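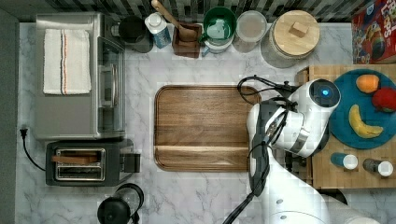

Plamance countertop arm: is the kitchen service plan suitable for a shared residence?

Posted by Stonholm Residence Office

Our residence is considering the Plamance arm for its second-floor kitchen. The arm would transfer fruit and small items from a plate to a serving tray before the Saturday breakfast. The vendor has quoted $3649 for the unit and $42 per month for the service plan. We request comments from organizations that have used the plan, particularly regarding setup on a crowded counter and response to service calls.

Nayeli Marulanda

Our facility has held the plan since March. Setup requires that the plate and the tray remain within reach of the gripper and that the positions of both be saved in the Quintero app. A counter that also holds a toaster, a kettle and canisters is acceptable, provided that the path between plate and tray is kept clear. We recommend practicing with plastic fruit, such as a banana or an orange, until the grip settings have been confirmed. Small spice shakers should be assigned a separate grip setting.

Service calls have been answered on the next working day. The plan does not cover replacement gripper pads. Please request the price of these in writing before signing.

Mevport Tenant Services

We did not renew. The arm performed as stated, but staff were required to save the positions again whenever the tray was moved, and residents move the tray daily. Removal and return shipping were charged at $695.

quintero_user_911

Check the counter depth first. Ours did not fit.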